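Hand-Held Gripper Trials: Your Questions, My Answers

Last updated May 1, 2026

I get a lot of messages about the gripper comparison I've been running, and plenty of them ask the same things. So I finally sat down and put my answers in one place. If you're choosing between hand-held grippers for recording demos, or wondering whether to switch from the pair you already own, start at the top and skip whatever you don't need. I've tried to keep the math out of it.

What are you comparing, exactly?

Two sets of hand-held grippers: the Nevano, which I've used since last October, and the Skuvetti, which is newer and a bit heavier. Both come as a left and right pair, and both record to the same controller software (I use Kerkia for that, more on it further down). I wanted to know which one gives me cleaner recordings of ordinary tabletop jobs, and which one I can stand to hold for a whole afternoon. Those two questions did not have the same answer, by the way.

Why hand-held grippers? Why not just drive the robot arm?

I do both! Driving the arm is great when I want to know what the arm can reach. It's slow, though, and I get tense doing it, and the recordings show it – lots of little stops and corrections. With a gripper in each hand I move much more like I normally would. The tradeoff is that I can easily do things the arm can't, like twisting my wrist way past its limit, so some of what I record ends up being thrown away.

What kinds of jobs do you record?

Boring ones, mostly. Picking up socks and small cloths, moving cups, putting things in trays, straightening up a table. Cloth is the one I care about most, since it never lies the same way twice and that's where the two grippers feel the most different. I also like to keep something delicate in the work area so that I have to steer around it. Artificial flowers are good for this. They bend when you brush them and that makes a bad approach really obvious when you play it back.

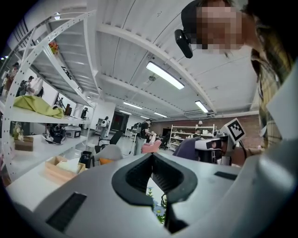 Seen from the gripper's own camera, with the flowers just past the cutout.

Do I need a camera on the gripper and one on my head too?

For my kind of work, yes, I'd want both. The gripper camera is the one that tells you what happened at the contact point. The head camera tells you what the person was looking at and where both hands were. I tried a short run with the gripper cameras alone and found it really hard to sort the good takes from the bad ones afterward, because I kept losing track of what the other hand was up to.

If your budget only stretches to one kind, get the gripper cameras first. You can add the head camera later and you'll be glad when you do, but the close-up view is the one the arm will have too.

How wide should the gripper camera lens be?

Wide! Wider than feels sensible. The edges bend and the room looks a bit like the inside of a spoon, but you keep the table in view even when the jaws are right down on it. I swapped in a narrower lens on the Nevano for one batch and the picture was prettier and a lot less useful. As soon as I got close to anything, all I had was a big blurry patch of tabletop.

What are the square black-and-white patterns for?

They're markers. The software finds them in the camera view and works out where the gripper is and which way it's tilted. A cube has a pattern on more than one face, so when I turn my hand there's a good chance another face comes into view. A flat board is lighter and gets in the way less, but turn it edge-on and it's gone.

I prefer cubes for two-handed work. My hands cross in front of each other more than I realized, and a flat board gets hidden behind my own wrist all the time.

Do the markers need any care?

Keep them clean and keep them flat. A greasy thumbprint under bright overhead lights will cause you more trouble than you'd think. I wipe mine before each session and I try not to grab the grippers by the cube when I put them down (I still do it, constantly). If a corner of the print starts to lift, replace the whole thing. Don't glue it back.

Which one is better with cloth?

The Skuvetti, and I didn't expect that. The Nevano closes faster, and for cups and boxes I love it, but with a thin sock it tends to push the fabric ahead of the pads before it bites. The Skuvetti starts closing gently and then squeezes, so it gets hold of a fold much more often on the first try.

I ran 244 takes on socks and small cloths, split evenly between the two, and I kept the pads new on both sets so that wear wouldn't muddy things. I threw out 33 of them for tracking problems, which is normal for me. What was left was enough to make me feel pretty sure about the cloth result. I wouldn't lean on it for anything else.

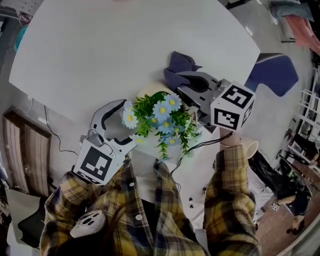
Both grippers over the table, with the navy cloth off to the right-hand side.

Does the color of the table matter?

More than I thought when I started. I like a white table for dark cloth, because the outline is easy to pick out when I'm reviewing takes. It's less nice for white things, obviously, and a glossy top can throw the ceiling lights right back at the lens. If yours is shiny, move the table a little before you start messing with camera settings. Half a step to one side has fixed it for me more than once.

I'd also say don't clear everything away. Leave a tissue box out, leave a cup out. Recordings made on a perfectly bare table look lovely and then the arm gets confused the first time there's a mug in the way.

How long can you hold these things before your hands get tired?

I do 30 minutes and then I stop, even if I feel fine. With the Nevano I could probably keep going. With the Skuvetti I start to feel it in my forearms well before that, and my takes get sloppier toward the end of a block. I drop my elbows, the grippers come in lower, and I start dragging things that I ought to be lifting.

If you have small hands, try the handle before you buy! The Skuvetti grip is chunky and I know I'm not the only one who finds the trigger a bit of a stretch. The Nevano handle is slimmer and it's the one thing about it I wouldn't change at all.

Do the cables get in the way?

Yes, and they're my least favorite part of the whole setup. A cable that's too short tugs on your wrist, and a cable that's too long ends up lying on the table, where it nudges the thing you're about to pick up. I run mine down the front of my body and leave enough slack to reach across to the other side. Do a full stretch with both arms before you press record. If you feel a pull anywhere, fix it then.

Wireless would be nice, but the one wireless setup I tried dropped frames whenever the room got busy, and I spent longer checking files than making them.

Does it matter if other people are in the room?

It hasn't hurt my results. I'd rather record in a normal busy room than a silent one anyway, since the background changes a bit from take to take. The only real catch is when someone else is using markers near you. Give each set its own ID numbers, write them down somewhere sensible, and you'll be fine. I once had 2 sets with the same IDs and the tracking jumped across the room and back like it had seen a ghost.
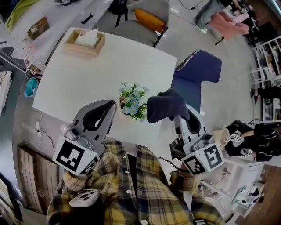

How do I know if my gripper and camera clocks are lined up?

Tap the jaws together a couple of times at the start of each take and look at the playback. The jaw reading should hit closed in the same frame where you see the pads meet. If the reading comes early or late, fix the offset in the controller software before you record anything else. Do it again after any restart – I've had the offset change on me after nothing more than unplugging a hub.

What do you use for the controller software?

Kerkia. It isn't pretty, and the menus seem to have been arranged by somebody in a hurry, but it reads both gripper sets without any fiddling and it saves everything from one take into one folder. I tried the Engelhardt controller for a while too. It has a much nicer live view and a better alert when tracking drops out. I went back to Kerkia only because Engelhardt wanted me to set up the left and right hands as separate devices every time, and I kept mixing them up.

If you record with one hand, I'd go with Engelhardt and not think twice.

Can I use a Nevano in one hand and a Skuvetti in the other?

You can, and the software won't complain, but I don't recommend it. The weights are different and your body notices. I found myself doing all the careful work with the lighter one, and then the recordings were lopsided. For a quick side-by-side feel in the shop or the lab it's fine. For takes you plan to keep, use a matching pair.

How often do you change the finger pads?

Whenever they start to look shiny. I know that's not a very scientific answer! Fresh rubber has a dull surface and grabs fabric well, and as it wears it gets slick and the cloth slides out at the corners. Change all the pads on both hands at once. If you change only the worn one you'll feel the difference for days.

So which one should I buy?

If you mostly handle fabric, get the Skuvetti and plan for shorter sessions. If you mostly handle cups, boxes and other hard stuff, get the Nevano. I still reach for the Nevano first when I'm just trying out an idea, and I switch over once socks are involved.

Will you be testing anything else?

A softer pad for the Nevano is next on my list, to see if it closes the gap on cloth. After that I'd like to try both sets on zippers, which I've been putting off. I'll add the results to this page when I have them.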